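Conflict Reporting and the Street: handout 3
Module notes, spring term. Tutor: Leobardo Manríquez

Read before the April session. Bring the Plondstead extracts, printed, I won't have spares.

1. Where we got to

Last time: ceasefires as news events. A ceasefire has a start time, a list of signatories and a press conference, so it gets covered. The weeks after get far less. Keep that in mind for everything below.

Terms from last time you still need: truce (usually short, often local), ceasefire (wider, normally has terms), armistice (formal, ends the fighting, does not by itself make peace). Reporters swap these freely. You shouldn't in the essay.

2. Who is speaking

Three layers in most conflict stories.
- Officials: army spokesman, ministry, party office. Quick, quotable, has a line to keep to.
- Agencies and aid groups: slower, good on numbers, careful with blame.
- Residents. Usually one or two lines near the end, first name only, often a shopkeeper or taxi driver.

Go through the Plondstead extracts with a pen and mark each quote by layer. When I did it I got 74 quotes, 20 from residents. Your total may differ a bit depending on how you treat paraphrase. Note where in the article the resident quotes fall aswell.
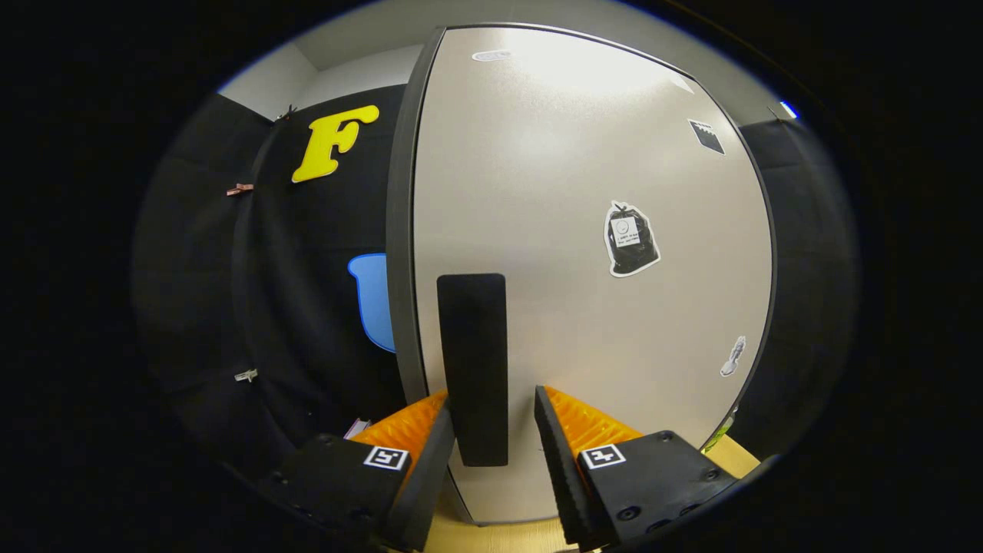 3. The street piece

Sometimes called colour. Correspondent goes out, market, bus stop, café, writes what it's like. Readers love them. Editors too, cheap to run.

Problems:
Which street? Wimier's essay is good here. Most colour pieces come from within walking distance of the press hotel.
What language? Check whether a translator is mentioned. Often isn't.
"Life goes on" as an ending. Look out for it. Can be true, can also hide a lot (closed schools, people who have left).

Mfaume takes the other side, says the street piece is the only place a reader gets the price of bread or how long the queue was. Fair point. Read both, come with a view.

4. Casualty figures

Always ask: whose count, at what time, who is included. Early figures move. A good report says "according to" and gives the source in the same sentence. A poor one gives the number in the headline and the source in paragraph nine.

Injured is the slippery one. Some counts include shock, some dont.

5. For the session

Pairs. One street piece, one agency report, same event. Pledamus chapter 2 has the comparison grid, copy it out by hand if you haven't got the book. Ten minutes each pair, no slides.

Essay titles go up afterwards. Word limit same as last term. Late slips to the office, not to me.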